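About Us - Derese Kitchen School
Home
About
Classes
Visit
Contact

About the school 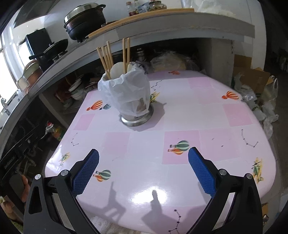
Derese is a home cooking school for adults. We teach people who cook seldom, or who have cooked the same few dinners for years and want some others. Classes are held in an ordinary kitchen on Cuvley Street, with a stove, a counter and a table, because that is what most of our students have at home. The table gets more comments than anything else we own. It is pink, with hot-air balloons and little airplanes printed on the squares, and the glossy top wipes down easily after a dumpling class. The chopsticks stay out on it in a steel holder, since they get used for tasting and turning as well as for eating. Cutting boards and pots live on the concrete counter behind.

How we started

The school began as a Saturday lunch group. A few neighbors took turns cooking and everyone else watched, asked questions and washed up. After a while people from outside the neighborhood asked to come, and we set a price and a schedule. The first paid class was held in December and covered plain rice, a clear soup and two vegetable dishes. We still teach that class, with one of the vegetables changed.

The name Derese was already painted over the door when we took the lease. It belonged to a tailoring shop. We kept it.

What we teach

The main course is called Weekday Table. It runs for 11 sessions, one evening a week, and each session ends with a meal. The order is:

Rice and porridge
Knife work and simple soups
Stir-frying greens
Eggs
Noodles, fresh and dried
Tofu and beans
Braising
Whole fish
Dumplings, filling and dough
Pickles and cold dishes
A full dinner, planned and cooked by the class

You can join Weekday Table at the start or at the fifth session. Students who join at the fifth are asked to take the knife class first, which is offered on its own most months.

We also hold single classes on weekends. These change with the season and what is good at the market. Dumplings and pickles fill up first, so sign up early for those.

How a class runs

We take up to 14 students. The first part of the evening is a short demonstration at the counter. After that everyone works in pairs. The pairs at the table do the chopping, folding and mixing while the others are at the stove, and then they switch. We eat what was made, at the same table, once it has been cleared and wiped.

Washing up is part of the class. We show how to look after a wooden board, how to season a pan and how to keep chopsticks from going gray and rough. Ours are washed by hand, dried standing up and put back in the holder with the serving tools. Split ones are thrown out. We go through a lot of chopsticks.

Written recipes are handed out at the end of the evening. We found that students who had the page in front of them looked at the page and forgot the pan.

Equipment

We use regular household pots and pans, and we replace them with the same kind when they wear out. Students often ask what they should buy for a first kitchen. Our usual answer is a pot with a lid that fits, a frying pan, a wooden board large enough that the onions don't fall off, and one decent knife. We don't sell equipment and we don't take payment from anyone who does.

Our flour and dried goods come from Clornard, a wholesaler a few blocks away. Vegetables come from the Stullasov market, where we also lead a shopping walk in spring and fall. The walk takes a morning and ends back in the kitchen with lunch.

The recipe file

Every dish we have taught is kept in a file, with notes on what went wrong in class and what we changed. There are 368 recipes in it now. Students who have finished Weekday Table may ask for copies of any of them. A few are in older versions that we no longer teach but that people still request, mostly the braised eggplant.

Space and access

The kitchen is 700 square feet, on the ground floor, with one low step at the street door. We have a ramp for it and will put it out if you let us know before you arrive. The counter is fixed at standing height. Anyone who would like to sit can do all of the prep work at the table.

Food and allergies

We cook with wheat, soy, sesame, egg, fish and peanuts, and all of them are in the kitchen every week. We can change a recipe for you, but we can't offer a kitchen free of any of these. Please tell us about allergies on the sign-up form.

Vegetarian students can take the whole of Weekday Table. In the fish session they work on a tofu dish at the second burner.

Cancellations

Let us know three days ahead and we will move you to another class or return your payment. After that we can't refund, but you may send someone in your place.

Page last updated Tuesday, September 24, 2024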